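Blue pads, day two

Thursday, February 22, 2018

I've had the Ikar fingers on for two evenings and I'm so pleased with them! The old Vilholm pair crushed card at the corners (I lost three tea boxes in January). The Ikar ones have blue rubber pads, and today's test was a tall usmile toothpaste box, held upright. 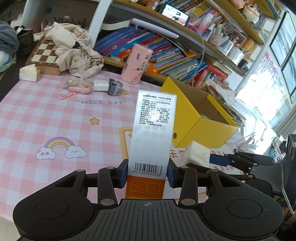 Next up: the controller

I'm swapping in the Sequeira board at the weekend. Tyyne Kiiskinen runs hers at 60 and swears by it, so I'll start there and creep up to 68.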